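June
Posted by the course office, Tetthorpe

Packing basics, handout 2: the backpack

Bag first, stuff second. Lay it flat on a table, back panel up, and check the straps before anything goes in. Look for loose stitching at the top where the strap meets the body. Grab loop too, give it a tug.

Wrinkles low down usually mean an empty bag, or all the weight sitting up top. Smooth it out with your hand, then turn it over and open every zipper.

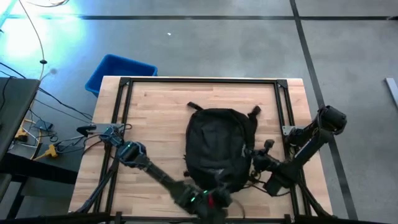 Heavy things go close to the back panel, about mid height. Soft stuff at the bottom. Water bottle outside or upright, never under the laptop. Straps get tucked in if the bag is going in a locker or under a seat, otherwise leave them alone.

Weigh it when your done. Write the number on the sheet, page 44. Hindora group uses the small scale, Tisent group the hanging one. Redo it if one side sags.

For next time: bring your own bag, empty, pockets to.

Related
Handout 1: Folding shirts and towels
Handout 3: Duffels and soft cases
Pešek reading list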